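4 厨房配色与低视力住户的日常操作

4.1 住户与厨房的基本情况

参加第二阶段入户的6户都住在Wodero镇，房屋由Josura住房合作社出租，厨房在Trevor改造项目期间更换过。换下的旧橱柜是浅木色或米白色，台面以灰色压层板为主。新厨房统一使用Koda系列柜体，租户可以在深蓝黑、炭灰和白色之间选门板，台面则有白底灰纹和纯深灰两种。多数租户选择时看的是展示间里的小样板，样板放在窗边，光线比他们自己家里好得多。这一点在后面的访谈里反复出现，住户提起来时语气有轻有重，但说的是同一件事：样板上分得清的颜色，装到家里之后分不清了。

住户的视力情况差别较大。丙户和戊户的主要使用者是黄斑变性，中心视野受损，看正前方的细节困难，余光尚可。甲户是青光眼，周边视野缩窄，常碰到身侧打开的柜门。乙户和丁户白内障术后恢复尚可，但对眩光敏感。己户由一对姐妹同住，姐姐有糖尿病视网膜病变，妹妹视力正常，两人轮流做饭，因此这一户的材料在比较同一厨房对不同视力的影响时用得最多。

入户由Meriem Gaber和Eleri Bowen完成，共2轮。头一轮在改造交付后不久，住户还在适应新的柜子位置；后一轮在入冬之后进行，日照短，做晚饭时完全依靠人工照明。访谈在厨房里进行，住户一边准备一顿平常的饭一边谈。访谈者事先没有准备配色方面的提问，只在住户自己提到颜色、反光、看不清之类的字眼时追问。这样做的好处是材料里很少有迎合研究题目的回答，缺点是各户谈到的内容不整齐，有的户谈台面谈得很多，有的户几乎只谈灯。

所有厨房的台面高度相同，均为830毫米，低于当地新建住宅的常见做法。Josura沿用这一高度是为了照顾坐着备餐的租户。高度对本节的讨论有一个间接影响：台面越低，站立者的视线与台面的夹角越大，看到的台面面积越多，墙面防溅板所占的比例越小。Vilém Malý在关于台面高度与姿势的早先工作[7]中没有讨论视觉问题，他给出的姿势记录却可以用来推算视线角度，我们在附录B里做了这一推算，正文不再重复。

4.2 台面前沿的辨认

住户谈得最多的是台面前沿。放杯子、放刀、把砧板往外拉一点，这些动作都要求知道台面在哪里结束。视力正常的人很少意识到自己在看前沿，低视力住户则常常要用手去摸。丙户的说法是，她每次放下东西之前，左手小指会先贴一下台面的边，贴到了再放。她说这个习惯在旧厨房里没有，旧厨房的台面边上有一条深棕色的封边，她看得见那条线。

新台面的前沿是与台面同色的圆角，没有封边。从设计图上看这是一个改进，圆角比直角安全，也好擦。可是圆角把台面的亮度平滑地过渡到立面，原来那条清楚的界线没有了。对比敏感度下降的人对缓慢过渡的明暗尤其不敏感，这一点在视觉文献里早有说明[3, 11]，厨房产品的设计指南里却很少写到。我们查阅的指南大多只要求台面与柜体之间有明度差，没有说明这个差别应当在多宽的范围内完成。

从住户的做法看，过渡的宽度很要紧。戊户的台面和柜体都是白色，前沿几乎没有明度差，她在前沿贴了一条黑色电工胶带，贴得不直，用久了边上起毛，换过好几次。甲户是白色台面配深蓝黑柜体，从明度差来看应当是最好的组合，他仍然抱怨前沿“发虚”。Eleri Bowen蹲下来从他的座位高度看，发现圆角下沿有一道由上方灯具造成的灰色阴影，阴影与深色柜门连在一起，使得前沿看上去比实际位置高出一截。甲户坐着操作时，伸手总是偏高，手腕会磕在台面的立面上。

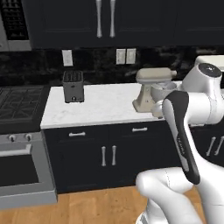 类似的问题在浅色地板的厨房里还有另一种表现。站立操作时，视线越过台面前沿落到地板上，柜体本身因为被台面遮住而看不到多少。这时与台面形成对比的是地板，柜门的颜色几乎不起作用。乙户和己户的地板都是浅色，台面也浅，站着看时前沿两侧的明度接近；坐下以后视线变平，深色柜门进入视野，前沿反而清楚了。己户的姐姐据此养成了坐着切菜的习惯，妹妹一直以为她是腿累。姐妹两人在访谈中当面把这件事说开，妹妹有些意外。

这提示我们，评价一个配色方案时要分别考虑站姿和坐姿。现行的展示做法是把台面小样和门板小样并排放在桌上，租户看到的是两块颜色之间的直接对比，这种对比在实际厨房里只有从较低的视点才会出现。站立者看到的台面与地板的对比，在选样过程中没有任何环节能体现。Gwilym Gethin长期做居家作业治疗，他看过访谈记录之后补充了一点：他的病人里从轮椅转为扶着助行器站立的人，常常在能站起来之后抱怨厨房“变难用了”，过去他把原因归到平衡和体力上，没有考虑过视点升高以后背景换了。

我们没有足够的材料判断这一因素的分量。平衡能力本身会影响人低头看台面的意愿，二者在居家环境里很难分开。不过，即使只把它当作一个需要排查的因素，检查起来也很简单：让住户分别坐着和站着，把一只空杯放到尽量靠近前沿的位置，看两次的差别。Gwilym Gethin已经在自己的评估表里加了这一项。

4.3 深色柜体、把手与嵌入式设备
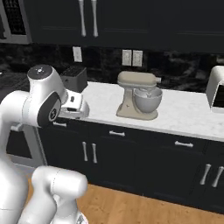 选择深蓝黑门板的住户给出的理由很相近，都是耐脏、显得整齐，还有人说样板册里那一页最好看。入住之后的评价则分成两种。单看台面，深色柜体是有利的，低视点时前沿清楚，台面上的浅色杂物也不会与背景混在一起。像图2那样白色大理石台面配深色柜体的做法，在样板册和网上的厨房效果图里很常见，对低视力者来说，它最可靠的地方就在台面与柜体交接的一带，明暗相差大，不需要看清细节也能知道哪一块是台面。麻烦出在柜体内部的区分上：门与门之间的缝、抽屉与门之间的界线、踢脚板与下柜之间的凹进，在深色面上都变得难以分辨。丁户说她站在一排下柜前面，知道那里有柜子，可是不知道该拉哪一扇。

于是把手承担了很大的作用。Koda系列的标准把手是竖装的金属条，在深色门板上反差足够，住户普遍能找到。丁户辨认柜门的办法就是数把手，从灶台一侧数起。她说两扇对开门的把手挨得近，远看像一条，她会把一对当成一个来数，后来记熟了也就不再弄错。选白色门板的戊户情况相反，缝隙的阴影在白色门板上看得见，金属把手反而容易与门板混淆，尤其是灯光从正面照过来的时候。她用的办法是在常用的柜子把手上套橡皮筋，红色的放碗，绿色的放干货。访谈者去的那天，绿色的一根掉在地上，她靠摸找到了柜子。

上柜带来的问题与下柜不同。上柜门开着的时候，竖直的门边正好处在头部高度，深色门板与深色柜内连成一片，门边看不出来。甲户的周边视野本来就窄，头一轮访谈之前他已经撞过一次，眉骨上留了疤。他自己用白色油漆笔沿门的内侧边画了一道线，关门以后看不见，开门时正对着操作的人。这一做法成本很低，效果据他说很好，后一轮入户时其余住户中也有人照着做了，是Meriem Gaber在征得甲户同意之后转告的。严格说来，这一转告改变了研究对象的环境，我们在分析后一轮材料时把有关上柜碰撞的内容单独处理。

嵌入式设备的情况更复杂。黑色玻璃面的灶具装在浅色台面上，灶具的外轮廓很清楚，玻璃面上的灶眼标记却常常看不清，因为标记多为细灰线。烤箱和微波炉的黑色玻璃门装在深色柜体里，如果有一圈金属边框，住户能找到它的位置；没有边框的型号，住户只能靠记忆。乙户的烤箱属于后一种，她把一块浅色抹布长期搭在烤箱拉手上，抹布的作用是指示位置，她擦手用的是另一块。有一次女儿来访，顺手把抹布收进洗衣机，当天晚上她在柜子前面站了好一会儿。

控制面板的可读性不在本文范围之内，已有不少研究[5, 9, 14]。我们只记录与配色有关的一点：面板上的文字与底色反差再高，如果面板本身淹没在周围的深色里，住户首先找不到面板。几名住户都谈到，先找到东西在哪里，再谈看不看得清，这个次序在产品说明里通常是反过来的。

4.4 台面花纹与食材

白底灰纹的台面在租户中最受欢迎，访谈中对它的抱怨也最集中。花纹干扰辨认的途径有两条。其一是花纹被误认成别的东西。己户的姐姐多次用抹布擦一条灰纹，以为是没擦掉的汤渍；丙户则相反，把一根葱丝当成花纹，到第二天才发现。其二是花纹打断了物体的轮廓，玻璃杯、透明保鲜盒、白瓷勺放在上面时，轮廓线与灰纹交叉，低视力者难以把物体从背景里分出来。花纹越细密，后一种干扰越严重；花纹稀疏而宽大时，住户反而能把它当作位置参照，丙户就记得水槽左边有一道“像河一样”的纹，刀总是放在河的左岸。

切菜时的情形由砧板决定。住户基本上都换用了与食材反差较大的砧板，有的人备了深浅两块，切洋葱、土豆、鸡肉用深的，切青菜、茄子用浅的。这是作业治疗师常给的建议，住户执行得很好，原因大概在于砧板便宜，换起来不必同谁商量。问题在砧板以外：食材从砧板上滚落到台面之后，就进入了花纹的背景。大蒜、豆子、坚果这些小而浅的东西在白底灰纹上最难找。丁户的办法是把砧板放进一只带边的深色烤盘里，掉下来的东西都留在盘子里。她说这个办法是从揉面学来的，以前揉面时怕面粉掉到地上，一直这样做。

透明液体是另一类困难。水洒在纹路台面上，反光与花纹混在一起，既看不到范围，也看不到有没有流到前沿。住户普遍用手掌平抹来确认，热汤和油则不能这样做。戊户有过被热油烫到手掌的经历，发生在改造以前的旧厨房，与本研究的台面无关，但她据此定下规矩，灶具旁边那一段台面上永远垫着一块深色毛毡垫。毛毡会吸油，洗起来麻烦，她认为值得。

选了纯深灰台面的只有丁户的隔壁，该户未参加第二阶段，我们手里只有第一阶段问卷中的一段自由回答。回答说浅色餐具看得非常清楚，深色锅底和煤气灶架则完全看不见，面粉和盐撒了一点就很显眼，“看着总像没打扫”。这段回答与文献中关于深色台面的描述[8]一致。由于样本不足，本文不对深色台面作进一步的讨论。

4.5 反光与灯

后一轮访谈在入冬后进行，住户谈灯的比例明显上升。Trevor项目为每个厨房配了一条上柜底部的灯带和一盏顶灯。灯带装在上柜的前缘内侧，光线向下并略微向后，照亮台面的后半部分和防溅板。台面前半部分主要靠顶灯，而顶灯位于人的身后，住户站在台前时，自己的影子正落在切菜的位置上。Emlyn Lloyd在各户测量了台面照度，测点分前、中、后三排，结果见附录C。各户的共同点是前排照度低于后排，并且在有人站立时进一步下降。

对眩光敏感的乙户和丁户很少开灯带。抛光台面把灯带映成一条亮线，亮线的位置随人的移动而移动，住户形容为“晃”。深色抛光的防溅板也有同样的问题，而且更明显，因为深色底上的反光没有别的亮度可以冲淡。丁户在防溅板前面立了一块旧的软木留言板，挡住反光，留言板上还钉着几年前的药房收据。乙户索性把灯带的罩子用烘焙纸包了一层，光线变得柔和，她对这一改动很满意，但Emlyn Lloyd指出烘焙纸贴近灯带长期使用并不妥当，后来给她换成了带磨砂罩的型材。

亮度与对比之间的关系，住户有很准确的体会。戊户说，白天阳光好的时候台面、柜子、墙“全都亮，等于全都没有”，到了黄昏反倒有一段时间看得最清楚，过后又不行了。她把切菜安排在下午四点以前后，视季节调整。这类时间上的安排在问卷里是得不到的，问卷只问了“照明是否足够”，她在那一题上选了“足够”。

需要说明的是，照度测量只能说明光有多少，不能说明反光落在哪里。我们曾考虑用亮度成像的方法记录从使用者眼睛位置看到的亮度分布，但设备需要三脚架，架起来之后厨房里就站不下人了。两位住户试过之后表示不愿意再来一次，我们随即放弃。这一方法更适合在实验室的模拟厨房里使用，家庭厨房的实测可以作为补充。

灯光颜色的影响比我们预想的小。甲户和己户自行更换过灯泡，一户换成暖色，一户换成冷色，理由都是“看得清楚”。细问之下，两户换灯泡的同时都提高了功率，清楚与否很可能来自亮度。己户的妹妹不喜欢冷色灯，嫌肉看上去发青，姐姐说她分不出来。

4.6 长期放在台面上的物品

台面上长期不动的物品在访谈中以另一种身份出现。从收纳的角度看，它们占地方，改造时设计人员也按照“台面尽量清空”的思路增加了柜内容积。低视力住户的看法不同。电水壶、面包箱、刀架、搅拌机之类体积较大、位置固定的物品是他们的路标，手沿着台面移动，碰到哪一件就知道到了哪里。丙户把这一串物品叫作“站”，从冰箱往窗口方向依次报给访谈者听，没有看一眼。

体积和重量在这里是优点。轻的物品容易被碰歪，歪了以后位置信息就不准。乙户厨房里有一台立式搅拌机，机身很重，她一年用不了几回，改造时设计人员建议收进下柜，她没有同意。她的解释是，搅拌机左边是热的，右边是冷的，即左边靠灶，右边靠水槽。搬走了搅拌机，她就要重新学一遍这个厨房。Gwilym Gethin认为这一类说法在评估中应当认真对待，作业治疗师看到台面拥挤时的第一反应往往是建议清理，清理之后住户的错误可能增加。 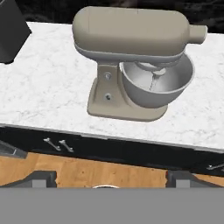
物品颜色的作用排在位置之后。问到是否会按颜色购买厨房用品时，住户多半说会，再问最近买的一件是什么颜色，则往往答不上来，或者要去看一眼。小家电的颜色受商店货架的限制，Wodero镇上可选的主要是黑、白和银色。戊户想要一只红色的水壶，托儿子在网上买，送来的颜色偏粉，在她的白色厨房里依然显眼，她就留下了。己户姐妹为水壶的颜色有过争执，妹妹认为厨房里颜色太杂，姐姐说杂一点好。争执最后以一只深绿色的水壶了结，姐姐认为它在夜里看起来是黑的，与白台面反差够大，可以接受。

与墙面和台面颜色接近的物品有一个特别的风险，即突出部分不易察觉。壶嘴、锅柄、电器的旋钮和接口伸出机身以外，如果颜色与机身相同，又与背景接近，住户对物品整体的位置有把握，对突出的部分却没有。甲户两次被同一只锅的柄钩住袖口。他的处理是规定锅柄一律朝墙，家里来人做饭时他会检查一遍。

物品之间的空隙也有意义。丁户在灶具与刀架之间留了一块空的台面，专门用来放刚离火的锅，别人在那里放过一次报纸，她至今还提起。她要求这块地方什么也不放，可是访谈者注意到那里长期有一块锅垫，她说锅垫不算。空隙的大小以一只大锅为准，她没有量过，凭手臂的张开程度判断。

路标式的使用依赖于同住者的配合。独居的几户位置稳定，己户则经常出现移位。妹妹用完东西放回去，自认为放回了原处，差一掌宽对姐姐来说就是另一个地方。后一轮入户时，姐妹俩在台面后沿贴了凸点贴纸，每件物品对着一个点。妹妹负责对齐。据姐姐说，头两周几乎每天都要提醒，此后渐渐不用提醒了。

4.7 住户自行改动与租赁条款

以上各小节提到的胶带、油漆笔线、凸点贴纸、烘焙纸、软木板，都属于住户自行改动。Josura的租赁条款规定，对橱柜和台面的“永久性改动”须事先书面申请。住户对哪些算永久性改动没有把握。甲户画线之前没有申请，入户时他起初不愿意打开那扇柜门，后来才说明原因。戊户的胶带贴在圆角上，她担心退租时留下胶痕要赔，每次换胶带都用橄榄油仔细擦一遍。

我们就此询问了Josura的物业部门，答复是上述各项都不需要申请，油漆笔线在退租时由合作社处理，不收费用。这一答复没有写进任何住户能看到的文件。我们建议在交付厨房时附一页说明，列出可以自行处理的项目，并附上前沿标识条的推荐做法，材料上可选用哑光、深色、略有弹性的薄条，宽度以站立时能看见为准，由作业治疗师与住户当面试定。物业部门表示可以考虑，到本文写成时尚无下文。

另有一类改动住户想做而没有做，主要是换把手和换门板。Koda的门板可以单独更换，理论上可以在一排深色下柜中插入一两扇浅色门，使常用的柜子容易找到。丁户听到这个想法时很感兴趣，随后问别人来了会不会觉得难看。她最后没有换。住户在外观上的顾虑比我们设想的要强，几户都不愿意让厨房“像医院”或“像给病人用的”。甲户画线的位置选在关门后看不见的一侧，除了方便以外，也有这层考虑。配色建议如果只从可辨认性出发，不考虑这层顾虑，住户多半不会照做。

4.8 材料的限制

入户的户数少，且都来自同一个改造项目，柜体、把手、台面规格相同。这有利于比较住户之间的差别，却限制了对产品差别的讨论。本节关于圆角前沿的分析只适用于同类型的台面。住户的视力资料由本人或家属提供，我们没有做临床检查，也没有取得对比敏感度的测量值，因此凡涉及视觉机制的地方，只能说与文献一致，不能当作证据。

访谈材料的编码由2人独立完成，分歧主要出现在“反光”和“看不清”两个类目之间。住户说“看不清”时有时指的就是反光，要结合当时的动作才能判断，比如是否偏头、是否伸手去遮。录音里没有这些动作，靠的是入户当晚整理的笔记，笔记的详细程度不一，Eleri Bowen的笔记对手的位置记得细，Meriem Gaber的笔记对灯的开关状态记得细。凡是两份笔记不能互相印证的段落，归入“未定”，不参与4.5节的讨论。

季节的影响也没有充分控制。头一轮入户时白天较长，晚饭前后仍有自然光；后一轮全部在灯下。住户在后一轮谈灯更多，既可能是照明确有问题，也可能只是灯开着，容易想起来。若要分清，需要在同一季节内安排白天和晚上各一次入户。我们原打算在十月补做一次，因丙户搬去与儿子同住、乙户住院而没有做成，余下几户的补充访谈通过电话进行，只用来核对事实，没有纳入编码。

还有一处缺漏与厨房的清洁有关。几名住户说过，他们在访谈者到来之前特意收拾了台面，收起了平时摆在外面的东西。4.6节关于台面物品的描述因此偏向整齐的一面，平日的拥挤程度可能更高。戊户在电话里提到，入户那天她把药盒、收音机和一摞信件都挪到了卧室，做饭时几次伸手去摸收音机，没有摸到。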